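Category: Support / Two-arm bench cell / Frequently asked questions
Print this page | E-mail this page

Care of the two-arm bench cell at Skondholm

These answers are for the people who use the cell in the evenings as well as for the day staff. If your question is missing, please write to Dirk Willems.

How do I start the cell in the morning?
Clear the white surface first. Then switch on the left arm, wait until its start-up is finished, and switch on the right arm. Please do not start both arms at the same moment, as the Kramer power supply does not like it.

What do I clean, and how often?
Wipe the white surface after every shift with a dry cloth. The gripper fingers are wiped every 3 days. Do not use alcohol on the glossy covers, it makes them dull after some months.

Must the cables at the wrist be tied close to the arm?
No. They need free length so that the wrist can turn. In November we had a cable tied too tightly and the plug was pulled out of the joint. Leave a loop, and look with your own eyes that it does not catch on a bracket when the arm folds back.
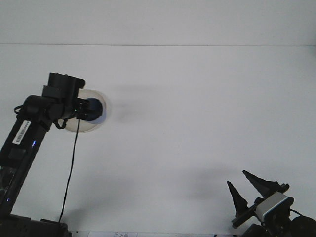

Left arm with round object; cable loop at the wrist, gripper of the second arm at lower right.

Where do I find the number that Trivuvance asks for when I order a part?
Read it from the sticker with the barcode on the forearm. Copy all of the small text, also the part which looks unimportant. If the sticker is damaged, do not remove it before you have made a photo.

A joint gives an error after a restart. What now?
Switch off, wait two minutes, and check the plugs on both sides of that joint. If the error comes back, write it in the Zumis log and leave the arm off. Please do not try a third time.

How tight should the screws of the gripper be?
Hand tight, with the short key. There are eight screws on each gripper in our cell. When one is loose, check the others too.

May I change the fingers myself?
Yes, if you have been shown it once. Hold the arm with your other hand before you cut the power, because the joints become free and it will fall.

Print this page | E-mail this page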